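Hand-held gripper, Filtedum two-finger model: review after one budget cycle

Reviewed by Obinna Ogbonna, Wed 21 February

We bought three of these in January to collect grasping data for a pick-and-place cell that will not be delivered until later in the year. The question I was asked to answer was narrow: can a hand-held tool cover the collection phase, or do we need to lease an arm in the meantime? My answer is that it can, with limits on payload and some recurring costs the quote leaves out.

Unit price was 929 dollars with the mount and one set of pads. A spare pad set is 85. Plan on one spare set per unit from the start. The ribbed pads are soft, they take the wear, and shipping on a single set costs nearly as much as shipping on four.

Most of our trial work was on light household objects, bottles above all. A clear bottle is a good acceptance test for a purchase like this. The walls flex, the label slides a little on some brands, and a partly filled bottle shifts its weight when you tilt it. 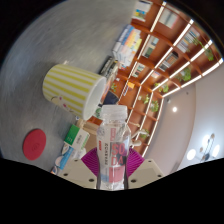

Grip on round items is good. The pads fold to the shape and hold without much squeeze from the operator. Flat items are weaker. Thin boxes and coasters have to be brought to the edge of a surface first, and if your task list is mostly cards or envelopes I would look at a different fingertip before ordering.

The hinge had some play out of the box on one unit. Tightening two screws fixed it, but the manual gives no torque value and the supplier took four days to send one. The finger plates have extra holes, and we used them to fit our own markers. No drilling was needed.

Weight is acceptable for the first half hour. After that the wrist complains. We now rotate operators every 20 minutes, and this belongs in the budget: two people per unit per shift, even though only one is holding the tool. Our first estimate assumed one person and was wrong by most of a salary.

Other lines to include:

Storage. Wide-angle video fills disks quickly. Price this before you price the second gripper.
Calibration time. Half a morning per unit, then a short check each week.
Props. Cheap, but somebody has to buy them and replace them.
Room setup. An ordinary furnished room gives more useful footage than a bare bench, and it costs less to arrange.

Out of 85 grasps in the bottle set, 83 held through the full motion. Both failures were operator error on the approach angle. I would not read much into the figure beyond bottles of that size. 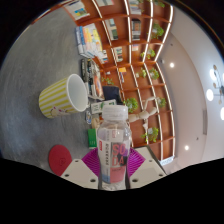 Bukola Ogunleye writes that the staffing line is still too low. At Stotlow they planned for two operators per unit and ended up with a third person doing nothing but sorting and labeling the recordings. She would also hold back the order for a third gripper until the first month of data has been checked, and put that money into storage.

I agree on the labeling and have added it to our sheet. On the third unit I differ – ours has been the spare twice already, and a stopped session costs more than the tool does.

Rating: good for light objects, fair for flat ones. We will reorder pads and leave the unit count at 3.

We use cookies to improve your experience. By continuing to browse you accept our cookie policy. Accept / Manage settings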